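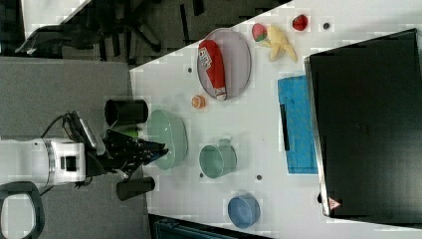 Unit 4: Colour fastness and surface finish in tableware
Kirkley short course, handout for the Wednesday group

4.1 Terms

A body is the material of which the article is made. A finish is whatever lies on top of it: glaze, lacquer, paint or printed transfer. A self-coloured article has pigment mixed through the body and no separate finish. The distinction matters in testing, as a scratch in a finish exposes a second colour and a scratch in a self-coloured body does not.

4.2 Wash test

Specimens are washed at 60 degrees in the standard detergent solution. One cycle includes the rinse and the drying period. The full series is 80 cycles. Remove specimens for inspection after cycle 13 and again at the end. Keep 2 unwashed controls from the same batch in a closed drawer, away from daylight.

Record for each specimen:
colour change against the control
loss of gloss
lifting or cracking at the rim
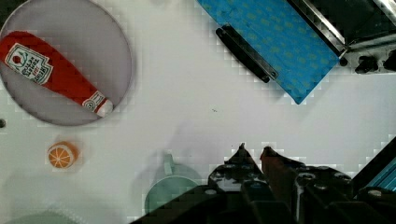
Rim damage is graded separately from damage to the well. The rim takes most of the contact in stacking, and a finish that holds in the well may still fail there. Pale greys and lavenders need particular care in grading, as slight yellowing shifts them towards a neutral grey and is easily passed over under warm lamps. Use the daylight cabinet.

4.3 Reporting

The Plirniner scale runs from 5 (no change) to 1 (severe change). Half grades are allowed. The older Chege scale runs in the opposite direction; state which has been used at the head of every table.

Reading before Unit 5: Fikelness notes, section on transfer printing.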